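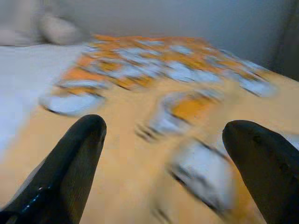

BRERKPORT, April 16, 2026. The Saludo Center for Reproductive Health will open a counseling service for people who are preparing for, undergoing, or recovering from fertility treatment. The service will occupy part of the second floor of the center's building at 1811 Terkico Avenue and will accept its first appointments next month.

Counseling will be offered to individuals and couples at no added charge for patients already enrolled in a treatment program at the center. Residents who are being treated elsewhere, or who have not yet started treatment, may also register and will pay a fee of $80 per session. A referral from a physician is not required.

"Patients have told us for several years that the medical side of their care is well explained and that the waiting is hard," said Bernadette Deschamps, director of the center. "They asked for a regular appointment with a trained counselor, and they asked that it be available in the evening. Both requests have been met."

The decision follows a pilot program that began last November under the supervision of Dr. Efren Ignacio. During the pilot, 340 sessions were held with patients at different stages of treatment. Most participants chose to attend with a partner. A written account of the pilot, including comments from patients who agreed to share them, is available at the reception desk on request.

Sessions last 50 minutes and may be used to discuss stress, sleep, relationships, pregnancy loss, or the decision to pause or end treatment. Counselors do not give medical advice and do not have access to laboratory results unless the patient provides written consent.

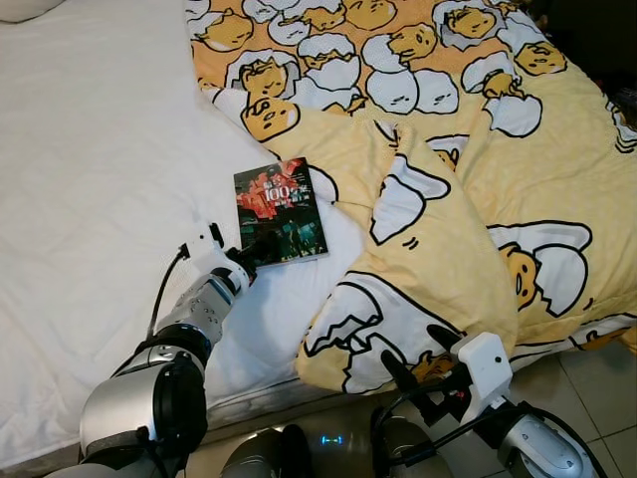
Four counselors have been appointed. The team will be led by Wilfredo Galang, formerly of the family services department at Brerkport General Hospital. A group for men, led by Rodel Agbayani, will meet twice a month and is limited to 23 places. Names received after the group is full will be placed on a waiting list.

Sessions will be offered in English, Spanish, and Portuguese. Patients who need another language should say so when registering so that an interpreter can be arranged.

Funding for the first two years has been provided by the Stitura Foundation. Horácio Mota, who oversees the foundation's health grants, said the award covers salaries, interpreter fees, and the renovation of three consulting rooms.

Registration is open at the center's front desk and by telephone during regular office hours. Existing patients may also ask their nurse coordinator to register them.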